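4.2 Cable routing and wrist maintenance

The Mirkcombe cell has one arm, mounted at the near side of a kitchen counter and working over a fixed area on a cutting board. The counter carries the usual small appliances on the left and a row of containers along the back wall, and these are left in place between sessions. The arm was supplied without internal routing for the gripper lines, so power and signal cables run outside the links. This section describes how the cables, wrist joint and gripper are looked after, and what was changed after the first series of trials.

In the original layout the gripper cable was tied to the arm at two points, one above the elbow and one just behind the wrist. The free length between the ties was set with the arm at full reach. When the arm folded back towards its base, the same length formed a loop which could catch on the edge of the board. During the first 300 cycles the controller logged 8 stops caused by excess torque at the wrist. All of them occurred on the return stroke. No damage was found in the joint itself, but the outer sheath of the signal cable was worn through at the rear tie and the cable was replaced.

The second layout, proposed by Flor Cuadros, moves the rear tie further up the forearm and leaves the cable loose over the wrist. A strip of soft webbing takes the place of the hard plastic tie, which had been pulled too tight by different operators on different days. The slack is now set with the wrist turned to the middle of its range and checked by hand at both end stops before the motors are switched on. With this layout the cell completed 1873 cycles in the cup and tea bag task. The controller logged no torque stops on the return stroke in this period.

Figure 4 shows the cell with the second layout, with the gripper over the board. 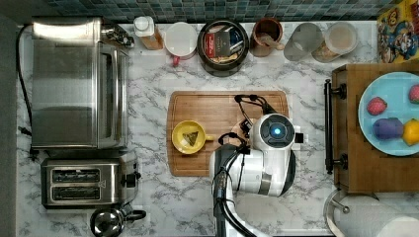

Figure 4. Arm, gripper and work area in the Mirkcombe cell, seen from overhead.

The gripper fingers are the parts that need most attention. They are thin, and a small bend in one of them moves the closing point away from the centre line of the wrist. We check this at the start of each session by closing the gripper on a steel pin held in a fixed block. If the pin leans, the fingers are taken off and compared with a flat plate. A bent finger is replaced and never straightened, as straightened fingers in the Usilness cell went out of line again within a few sessions. After any change of fingers the tool offset is measured afresh and the old value is kept in the log.

The wrist is wiped with a dry cloth after use. Food tasks leave fine powder on the counter, and some of it settles in the gap between the wrist housing and the gripper plate. The plate is removed every 241 hours of motor time, the gap is brushed out, and the four screws are put back in a cross pattern with a torque driver. The wrist is then driven slowly through its range with no load, and the motor current is compared with the curve recorded when the cell was first set up. A rise at a single angle usually points to a cable pulling against the housing, while a rise over the whole range points to the plate. In the second case the screws are slackened and tightened again before any other part is opened.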